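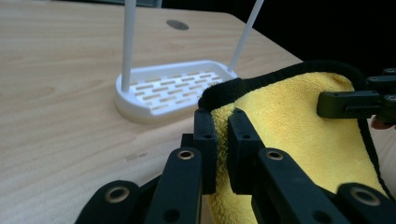 Tadis Adds Yellow Towel and Countertop Drying Tray to Its Home Care Range

TRODNESS, 6 Feb 2019. Household goods supplier Tadis is adding two items to its home care range this spring: a yellow microfiber towel with a black bound edge, and a white plastic tray with upright rods for hanging cloths to dry. The two will be sold separately and as a set.

The towel is meant for everyday jobs such as wiping down tables, drying dishes and cleaning up spills. The tray is meant to sit next to the sink or on a worktop and give a used towel somewhere to go between jobs. It has a slotted base and a low raised rim.

"Most of the letters we get about towels are about where to put them," said Hildegard Brinkmann, who heads the home care range at Tadis. "People hang them on the oven door or leave them in a heap by the faucet. We already had the towel in development, so we asked the design office to work on a stand at the same time. It took longer than the towel did."

Work on the set began in October. The design office made 3 versions of the tray before settling on one with a rounded outline. An earlier version with square corners was dropped after customers who tried it at home said crumbs collected in the corners and were hard to get out with a sponge.

The towel

The new towel is microfiber with a soft surface and rounded corners. Tadis chose a thick black binding for the edge after trial households reported that thin stitched hems on their old towels had curled or come loose in the wash. The binding also makes the towel easy to find in a drawer of other cloths.

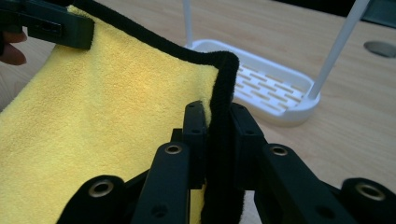
The yellow microfiber towel with its black edge binding. Photo: Tadis

The towel can be machine washed with other colored items. Tadis recommends washing it alone the first time and leaving out fabric softener, which makes microfiber less absorbent. It should not be ironed. It can be tumble dried on low or hung over the rods of the tray.

Yellow is the only color for now. Brinkmann said gray and green samples were made but that trial households picked yellow by a wide margin. "Gray looked dirty after two days even when it was clean," she said. "We may come back to the green."

The tray

The tray is white plastic and has 2 slim white rods. The base has rows of short rectangular openings, so the tray can also be used for a sponge or a bar of soap when no towel is hanging. For cleaning, it can be rinsed under the tap. Tadis advises against putting it in the dishwasher, where the rods may bend over time.

Tadis recommends placing the tray on a flat surface and folding the towel once before hanging it. Water that drips through the base should be wiped up from wooden tables and worktops, especially those with an oiled finish. Customers who plan to keep the tray on wood full time may want to set it on a saucer or a shallow dish.

The trial

A total of 26 households in and near Trodness took part in the home trial, which ran until the end of last year. Each was given one towel and one tray and asked to use them in place of what they had. Comments from the trial led to a change in the printed care sheet, which now has the washing instructions on the front. Several people had thrown the sheet away without turning it over.

One request that did not make it into the final set was a hanging loop on the towel. Tadis said it is looking at a loop for a later production run and has not set a date.

Where to buy

The towel, the tray and the set will be carried by all 32 Ostermann stores and can be ordered through the Odex home catalog. Stores will have the set in the kitchen section, next to the dish racks. Orders placed through the catalog will ship from the Tadis warehouse in Trodness. Prices will be listed in the spring catalog.

Replacement towels will be sold singly. Customers with a damaged tray can return it to any Ostermann store with the receipt.

About Tadis

Tadis supplies cleaning cloths, dish racks, brushes and small storage items for the home. The company is based in Trodness.

Press contact

Hildegard Brinkmann, Home Care Range, Tadis, Trodness. Product samples for reviewers are available on request.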